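Call for participants: household handling study, second round
Damgaard Manipulation Group, Clalbridge 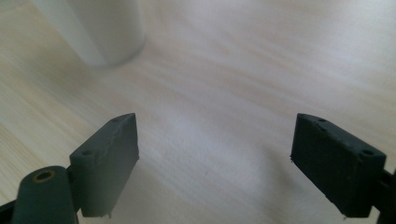 We are looking for adults in and near Clalbridge to take part in a paid study on how people pick up, move and set down everyday things with a hand-held gripper. You do not need any technical background. Sessions run through the end of May.

What the study is about

Our group trains robot arms to do small household tasks from recordings of people doing the same tasks. The recordings are made with a gripper that a person holds and squeezes like a pair of tongs, with a camera mounted on it. The robot never has to be in the room. Later, a program called Comura turns the recordings into motions that an arm with the same kind of fingers can follow.

In the first round we collected 458 recordings, nearly all from members of our own lab. We trained one version of Comura on all of them and a second version on 296 that we had picked by hand, leaving out any recording where the person paused, missed the first grasp or changed direction partway. We expected the second version to do better. It did worse on cups and bowls, and no better on anything else. When the arm came in slightly off to one side, it kept closing its fingers in the wrong place, while the version trained on everything would usually back up and try again.

Our reading is that the pauses and second tries carry useful information, and that we had been throwing it away. But all of those recordings came from people who handle the gripper every week and who know what the robot finds hard. We can't tell from that data whether the result holds for people who have never held one. That is the question for this round, and it is why we are asking for people from outside the lab.

What you will do

There are two visits, each lasting 96 minutes including breaks. At the first visit a member of the team shows you how the gripper opens and closes and gives you time to practice. You then work at a table through a set of short tasks. Typical ones are moving a cup to a marked spot, stacking two bowls, putting a spoon in a drawer, or turning a mug so its handle faces you. Each task is repeated several times, with the objects starting in different places.

At the second visit you do the same kinds of tasks with some objects you have not seen before. You also watch the arm attempt a few tasks and tell us, in your own words, what you think it should have done differently. This part is recorded as audio only.

Please work at whatever pace is normal for you. If you drop something, pick it up and carry on. We won't stop the recording or ask you to start over, and you will not be scored on speed. The cups and bowls may break now and then – you will not be charged for them.

Who can take part

You should be 18 or older and able to stand or sit at a table for up to 20 minutes at a stretch. You need enough grip strength in one hand to squeeze the handle repeatedly. Left-handed people are very welcome, and we have too few of them so far. You can take part if you wear glasses or hearing aids.

You can't take part if you work for Damgaard, if you were in the first round, or if you have used a hand-held gripper for data collection anywhere else. We also ask people with a current hand, wrist or shoulder injury to wait for a later round.

Payment and travel

You will be paid $277 after the second visit. If you stop after the first visit, you will be paid half. Bus fare from Natomport is refunded in full with a ticket or receipt. Parking behind the building is free, but the lot is small, so tell us ahead of time if you are driving.

Your recordings

The camera on the gripper points toward the fingers and the table. Your hands and sleeves may show up in places. We go through every recording before it is used and remove any in which a face can be seen. Please take off rings or name badges you would not want on video.

Recordings are stored under a number, and the list linking numbers to names is kept separately and deleted when the study closes. We plan to release the recordings to other research groups along with the paper. The consent form has a separate box for this, and you can take part without checking it. You may withdraw at any time up to the release, and your recordings will then be deleted.

Where

Damgaard Manipulation Group, second floor, Clalbridge. There is an elevator. The table height can be changed for wheelchair users or for anyone who prefers to sit. Water and coffee are provided, and there is a waiting area if someone comes with you.

How to sign up

Write to Aisyah Raju at the group's front office, or leave a message at the desk on the ground floor. Please include:

your name and a phone number or email address
which hand you write with
whether mornings, afternoons or evenings suit you best
anything we should know about seating or access

Aisyah will answer within three working days with a choice of times and a copy of the consent form. Read it before you come and bring your questions to the first visit. Both visits need to be booked together, with at least one night between them.

Questions about the research itself, including the first-round results, can go to Kári Skov, who runs the study. A short write-up of the comparison between the two Comura versions is available on request. Participants who would like to see the results of this round can leave an address at the second visit, and we will send them a copy.

Posted 11 May 2023. The call stays open until all places are filled.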